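Speaker notes, demonstration by hand and by remote control
January 6, 2025

**Slide 1. Title**

Say who I am, then go straight in. The talk is on two ways of showing a robot a job: you hold the gripper yourself, or you drive the arm from a distance. The job all the way through is shirts on hangers. Ask for a show of hands from anyone who has driven an arm remotely.

**Slide 2. Why shirts**

Cloth changes shape every time you touch it. A box can be written down as a size and a position, but a collar can't. That is why we stopped writing out the motions at Andby and went over to recorded demonstrations in July. Don't spend long on this. The room will know it.

**Slide 3. Remote control**

The operator sits at the desk with two hand controllers and watches the arms on a screen. Good points: the robot records its own joint positions, so nothing has to be converted afterwards, and the operator can't ask for a move the arm is unable to make.

Bad points: it is slow, and you can't feel the cloth. New operators pull too hard and drag the hanger along the rail. Mention the Medbridge trial, where we only kept 27 runs from the first afternoon.

**Slide 4. By hand**

With the hand-held gripper you stand at the rail and do the job. The fingers are the soft ribbed kind, and the markers on the body plate face the camera. You feel the cloth push back, so you slow down at the collar without having to think. 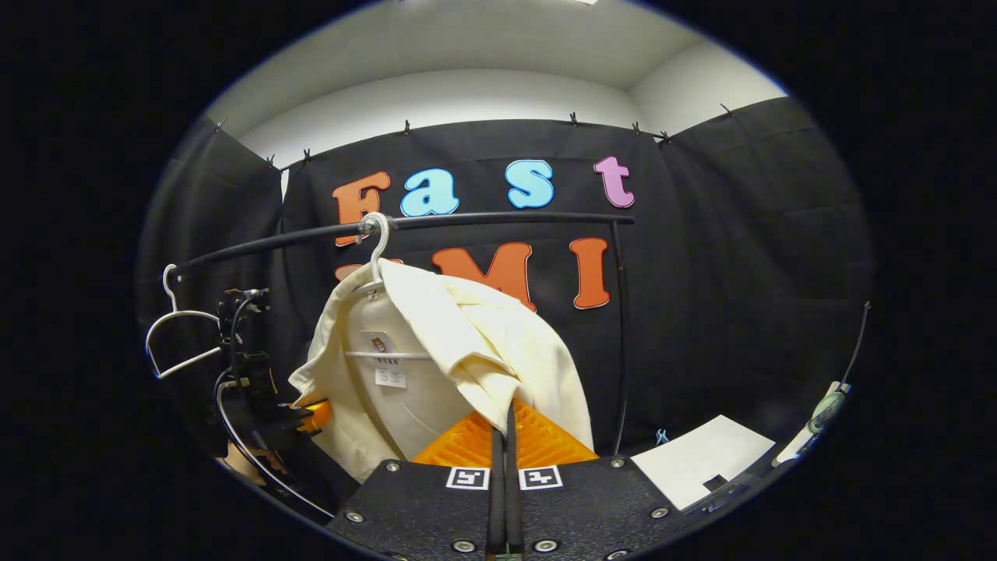 **Felista Odera**
Demonstration lead, Itura

Leave the slide up while I go through how we run a session.

- Start each run with the gripper clear of the shirt.
- Come in at the lower front, fingers close together, then open.
- One try per recording. If you drop the cloth, stop and start again.
- Keep your other hand out of the camera's view.
- Vary how the shirt hangs. A neat shirt every time teaches very little.

A practised person can record up to 600 runs in a week this way. Pause here for questions on hardware, but keep them short.

**Slide 5. What goes wrong by hand**

People move faster than the arm can. They also twist the wrist in ways the arm can't copy, and we only find out when we replay the path. Bennani now checks every path against the arm's limits before it goes into training. Show the plot with the rejected paths in grey.

Rushed recordings are the other trouble. Tiredness shows up as shorter runs, so we swap people over at the break.

**Slide 6. Using both**

We collect most of the data by hand, then use remote control for the cases the robot gets wrong: a sleeve caught on the hook, or a shirt half off the hanger. The operator takes over, puts it right and hands back. Those corrections are stored under their own label.

Play the clip. No sound on it, so talk over it.

**Slide 7. Questions**

Likely one: can the same recordings be used on a different arm? Answer: yes, if the gripper is the same and the camera sits in the same place on it. Go back to slide 4 if anyone wants to see the fingers.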